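Novik Home
Table linen > Runners > Clesia

Clesia Linen Table Runner

In stock in most colours. Sewn to order in longer lengths.

We have sold a good many table runners over the years, and the Clesia is the one that has stayed on our own tables the longest. It is a plain, heavy linen runner with a proper hem and mitred corners, soft from the first day but with enough weight to lie still when somebody opens the back door. You can put a hot serving dish down at one end of it (on a mat, please) and a jug of flowers at the other, and it will look as though you went to some trouble, even on a Tuesday with sausages.

The cloth comes from the Galtora range, which regular customers will know from our napkins and our big square cloths. The runner uses the heavier of the Galtora weights, and we think it's the right one for the job. Lighter linen is lovely for curtains and summer shirts, but on a table it slides about and rucks up under a plate, and you spend the whole meal smoothing it down again.

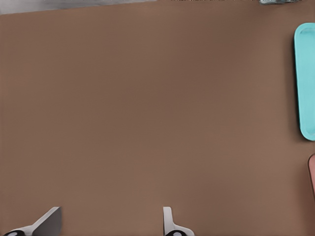

Novik Home Catalogue — Issue 6, page 3

Why a runner and not a cloth? We are asked this a lot, and we're fond of both, so we try to be fair. A full tablecloth is a grand thing for a birthday or a christening, and there's nothing nicer for hiding a table you have fallen out with. But it wants ironing, it gets caught in laps and chair arms, and it covers the whole of the table. If you chose your table with care, or it came down to you from a grandparent, you probably want to see some of it! A runner leaves the top on show along both sides and still gives you a bit of softness down the middle, where the dishes and candles tend to gather.

It is also a great deal less washing. A Clesia goes in with the tea towels and takes up hardly any room on the line.

Choosing your length

Most people like a runner that hangs over a little at each end of the table. To find yours, measure the length of the table and add the drop you would like at both ends. A hand's width is neat and modern and stays out of everybody's way. A longer drop looks more formal, and suits a table that lives in a dining room and isn't squeezed past every morning by people hunting for their school shoes.

You can also have a runner made shorter than the table, so that it stops well before the ends. This has become popular with our customers who eat at the same table they work at. The runner sits in the middle like a rug in a room, and the person at the end can still have a flat hard surface for a laptop or a jigsaw. If you have a round table we'd always suggest this, as a long runner on a round top can stick out at the ends in a rather cross sort of way.

Some customers lay short runners across the table, one for each pair of people facing each other, so that they serve as place mats too. It looks very handsome on a long table and is well worth trying if you have children who spill — you only have to wash the one that caught it.

Choosing your width

The Clesia comes in 2 widths, Narrow and Broad. Narrow is the one for everyday tables where people sit opposite each other and need space for plates. Broad is better on a generous table, or on a sideboard or a chest of drawers, where it can cover very nearly the whole top. If you can't decide, lay the table as you would for a normal supper and look at what is left over in the middle. Fold a bath towel to that width and leave it there for an evening. It's not elegant but you will know by pudding.

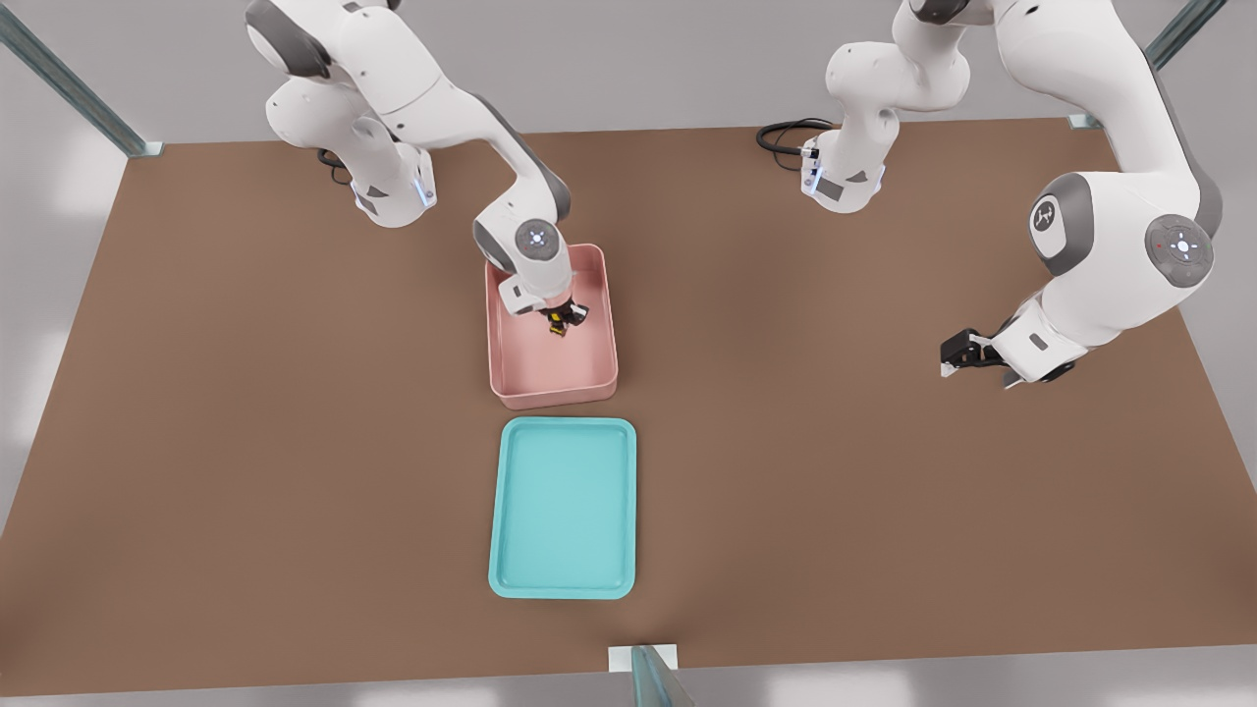
The towel will also tell you whether you are runner people at all, and a few households aren't. If yours is a family that pushes everything to one end to make way for homework, you may find the runner spends its life rolled up on a chair, and you'd be happier with a set of our Galtora mats. Do ring and talk it over with us if you are torn. We would much sooner sell you the right thing than have it come back in the post.

The hem

Every Clesia is finished with what we call the Zapata edge, a deep turned hem with a double line of stitching set well in. The depth gives a little weight to the ends, so they hang straight down without curling. The corners are mitred by hand, and we don't use any glue or iron-on tape, both of which go stiff and yellow after enough washes. There is a small hanging loop on the back at one end. Half our customers never notice it and the other half write to say thank you.

Colours

Linen takes dye softly, so even the brighter shades in the range have something gentle about them, and they grow gentler with age. The usual advice is to match a runner to the walls or the chairs, but we'd start with the table itself and treat it as the largest block of colour you have. Brown tables in particular are kinder than people expect. Look at how the pink bin and the flat teal tray sit together along the middle of the brown tabletop in the picture, two colours you might hesitate to put side by side in a shop, and you'll have a fair idea of why our Rose and our Lagoon are the shades we suggest first to anyone with a brown table. Oatmeal and Chalk are quieter and go with everything. Ink is very smart, though it does show flour.

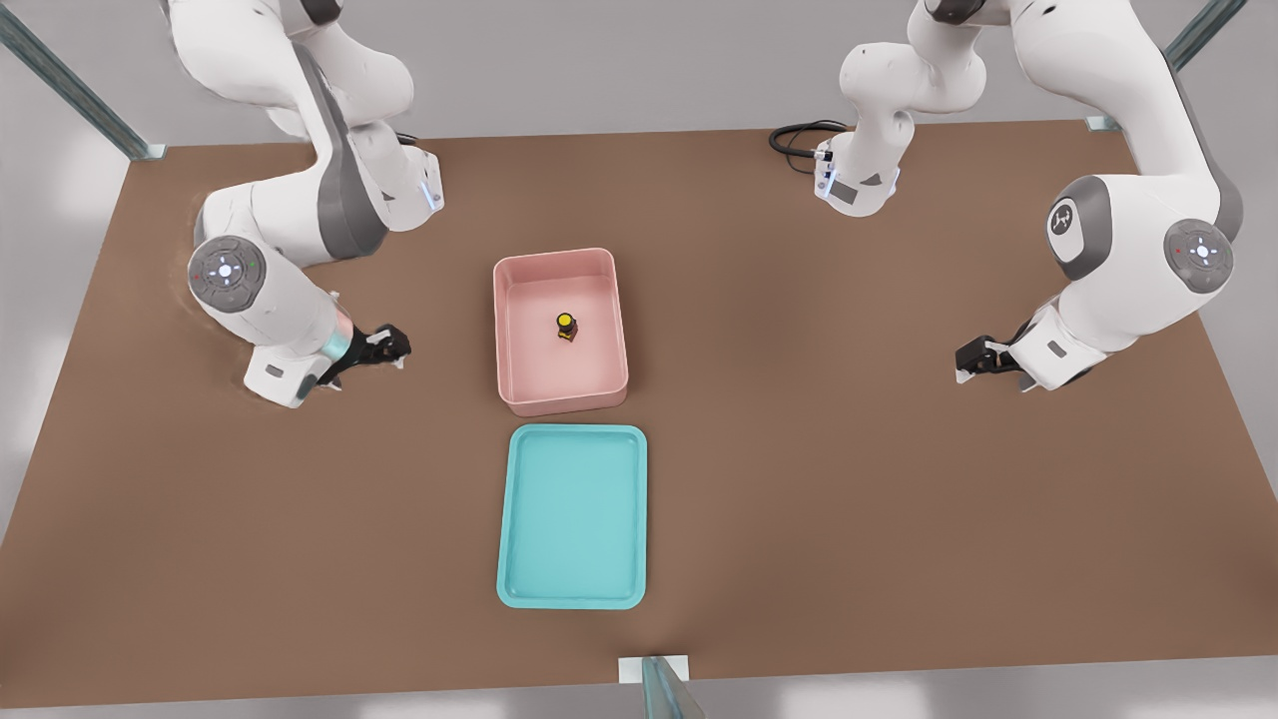
Screens are not to be trusted with colour, so we are always glad to send out swatches. They are free, and big enough to be useful. Put them on the table in the morning and again with the lamps on, as Lagoon especially is a bit of a changeable creature and goes much greener in the evening.

Washing and looking after it

Wash at a moderate heat with an ordinary liquid detergent, and leave out the fabric softener, which coats the fibres and stops them drinking up spills. Wash the darker shades on their own the first time. Give the runner a good shake while it's damp and pull the hems straight with your fingers before you hang it, and you may find you can skip the iron altogether. If you do like a crisp finish, iron it damp, on the wrong side, with plenty of steam.

For red wine, blot it and rinse it through with cold water. For candle wax, let it harden, lift off what you can, then press between sheets of brown paper with a warm iron, moving the paper along as it soaks up the wax. Gravy comes out in the wash. Turmeric, we are sorry to say, mostly doesn't, though a sunny afternoon on the line will fade it a good deal.

Store it rolled, if you have the drawer for it, and you'll be spared the crease down the middle. The cardboard tube from a roll of wrapping paper does nicely.

Details

Cloth: Galtora heavy linen, pre-washed
Edge: Zapata hem, mitred corners, hanging loop
Widths: Narrow, Broad
Colours: Rose, Lagoon, Oatmeal, Chalk, Ink
Made to measure: yes, please allow 3 weeks
Delivery: stock lengths are posted within 2 working days

Orders for halls, cafés and weddings

We're happy to cut for larger jobs and can supply up to 1,000 runners from one dye batch, so that every table matches. February is our quietest month in the sewing room and a good time to place an order for a summer wedding. Please send us your table measurements with your enquiry, and tell us if any of the tables will be pushed together end to end, as that changes the lengths quite a bit.

Page last updated 2022-10-15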